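3.2 The sorting bench 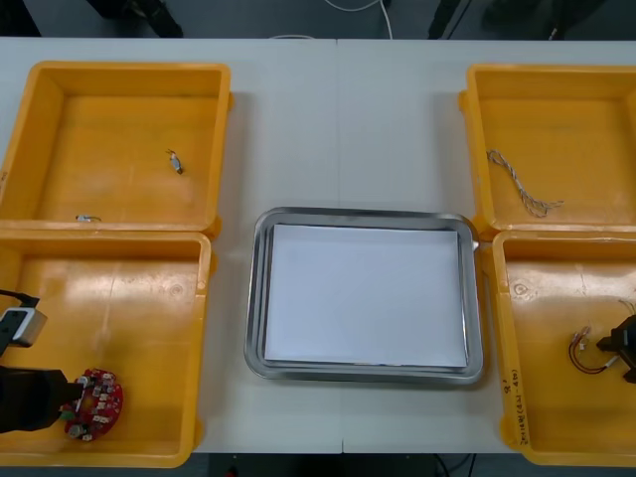 Figure 1. Bench layout in June: yellow bins to the left and right, steel tray lined with white paper between them.

Small-parts sorting has been studied mostly by people who do not have to do it. The literature favors labeled drawers, color codes and a cabinet of the sort that looks splendid in a catalog. The two repair shops we followed, Milero and Sowerby, owned such cabinets. Milero kept tea in theirs.

What both shops used day to day was the open bin. A shallow bin asks very little of its user: there is no lid to lift and no label to disagree with. It also gives very little back. A circuit board can be found in one at a glance, and so can a length of braided cable, but a part no bigger than a small screw has a whole floor to itself and makes poor use of it. On a glossy floor under overhead lights, a silver clip and a patch of glare compete for the same attention, and the glare often wins (Figure 1).

We asked 16 bench workers to sort a mixed lot of parts by whatever rule they liked, then to find 8 named items in the result. Most sorted by kind. Two sorted by size, and one of them defended the choice at such length that the session had to be continued after lunch. Finding times for boards and cables hardly differed between the two rules. For the smallest metal parts, sorting by size was clearly faster - a finding that Kaplan, who had argued for sorting by kind in our pilot study, has accepted with some grace.

The tray deserves a word. We lined it with white paper so that dark and shiny parts would show up against it, and treated it in the protocol as a neutral surface, a place for things on their way elsewhere. Workers treated it as a destination. By the end of a session it held whatever had failed to fit the sorter's rule, and when asked to name its contents, participants offered "misc," "later" and, in one case, a shrug, which we coded as "later."

Halvorsen and Granström coded the sessions separately and disagreed on 18 placements, nearly all of them in the tray. These were settled by discussion and are marked in the placement table. Section 3.3 takes up the question of labels, which participants requested often and read seldom.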